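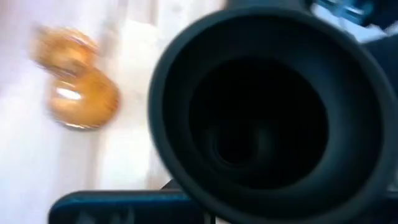 Can a robot do the household chores yet?

It can do parts of some of them, on a table, with a person nearby. A machine that you leave alone in a kitchen all afternoon is still a long way off, and the Tirnon bench isn't sold as one.

Tirnon two-arm bench

Tirnon is a work table with two robot arms, one on each side, facing each other across the top. Each arm ends in a gripper with two fingers. The table has a light wooden top on a black aluminium frame, and the arms are fixed to the frame. Everything a job needs has to be on the table or within reach of it. The bench doesn't move about the room, open cupboards or go and fetch things.

Most of our customers are training centres, small workshops and college departments that want to find out which everyday jobs can be handed over. A few have bought one for a shop back room. We don't supply private homes at present.

What it does well enough to be useful

Picking up a firm object and putting it somewhere else is the strongest point. Cups, tins, jars and boxed goods are all fine once the bench has been taught where they go. Sorting by size or by colour works, provided the items aren't heaped on top of each other. Wiping a flat top works if the cloth starts in the same place each time. Standing things in a row is slower than doing it by hand, and a row of ten will usually need one of them straightening afterwards.

What it does badly

Soft goods are hard. Folding a towel is possible and takes several minutes. Folding a fitted sheet is not possible. Bread and cakes can be lifted, but the grip has to be set low or the crust gets dented, and anything iced should be left to a person. Dark, hollow or shiny objects can confuse the cameras, especially near a window. Clear glass is the worst of these. Charito Pangilinan, who looks after training for us, asks new customers to leave glass out for the first few weeks and come back to it when the rest is going smoothly. 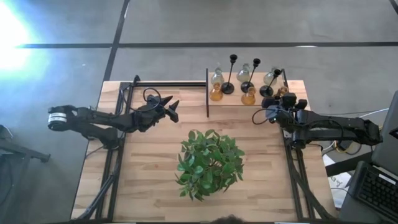

Plants are another thing we get asked about. Moving a pot from one place to another is a reasonable job for the bench as long as the fingers can get to the pot itself. Leaves hanging over the rim get in the way, and the arms will close on a leaf as readily as on anything else. Watering is not supported. Neither the arms nor the cabling should be used around running water.

Dusting ornaments comes up too. It can be done by lifting each piece away, wiping the surface and putting the piece back. Tall narrow pieces with a small base need a slow arm speed, which can be set in the Trillby software for each job separately.

Teaching a new job

Jobs are taught by showing. A person guides the arms through the task, repeats it with the objects in slightly different places, and saves the set. A simple job such as moving a cup to a tray may be usable in a day. Something with both arms working together, one holding and one turning, takes longer, and in our own workshop Yurii Ivanyshyn has spent most of a month on unscrewing lids. It now manages wide plastic lids and still drops narrow ones.

Trillby comes with the bench and runs on an ordinary computer kept beside it. Saved jobs can be copied to another Tirnon bench, but expect to show them again a few times if the lighting is different.

Details

Worktop: 1,000 mm by 900 mm, wood
Frame: black aluminium
Arms: two, side mounted
Weight of each arm: 17 kg
Grippers: two fingers, fingertips replaceable
Software: Trillby, supplied
Delivery: 10 weeks from order

Space and fitting

Leave room to walk right round the bench and keep the floor cables out of the walkway. A hard floor or flat carpet tiles will both do. Stepan Marchuk or one of the fitters will set up the frame, check that it is level and stay for the first job to be taught. The mains socket should be in place before they arrive.

Someone who has had the training must be in the room whenever the arms are powered. The stop button cuts both arms at once, and anything being held may fall.

Spare fingertips and the Skelen cable kit are ordered separately. For a visit to see the bench at work, write to Vasylyna Pavliuk in the sales office and say which chore you have in mind. You are welcome to bring your own objects, and if the bench can't handle them you will see that too.

Page last changed 8/16/23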